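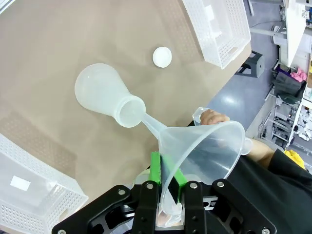 Urton room, plasticware and tables, January 2022

I have been meaning to write the flasks up properly since the old book ran out (the last entry on them is on page 326, in pencil, and I can hardly read it myself). The tan paper is on the table now and I like it very much. The milky plastic shows up well enough against it, and I find it a friendlier thing to work over than a bare top. The one trouble is the caps. They are small and white and flat, and once a cap is off the flask it gets put down wherever the hand happens to be. I'd love it if we could all settle on one spot, just above the flask, and stick to it!

The funnel is the big one with the loop on the rim. It is a generous size for such a narrow neck, so bring the stem to the mouth slowly and keep a hand on the upper rim while you do. I tried the smaller Histby funnel too, back in July, and went off it. It slid about, and the stem was so short that I never felt sure of it.

For washing, the usual few drops of Clusex in warm water, then two rinses. Leave flask and cap apart until the inside of the neck is dry to the touch. I left one closed overnight and it smelled like an old lunchbox in the morning, which I will not be repeating.
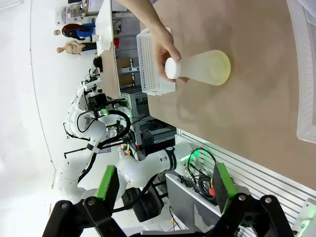
Baskets

I've come round to the white perforated baskets after grumbling about them for most of last year. The holes let the air through, they wipe down in no time, and they can stand at the back of the table and still be in easy reach. My habit now is cap on first, then take the bottle just behind the cap, thumb on top, and lay it in the basket on its side. Bottles with any color to the plastic go in separately from the clear ones, please, as I'd like to see whether they yellow any further by summer. Shelf label for the spare baskets is 458 (the sticker is peeling, so I wrote it on the wood as well).

Boards, still to sort out

The wooden boards need a home of their own. The large tan one is a pleasure to work on but awkward to park, and the smaller one with the cut-out shape wants to stay flat or the shape goes wandering. My idea is to put the pair in the Takagi rack by the door, large one behind, and keep the white table clear for writing.
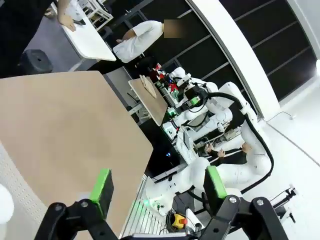
A note left in the margin by a colleague says the rack is too shallow for the large board, and asks if the cut-outs could have a tray instead, with a lip on it so the thin ones stay put. I have no quarrel with a tray. I'll measure the rack before I argue any further about the board, and sand that one rough corner while I have it out.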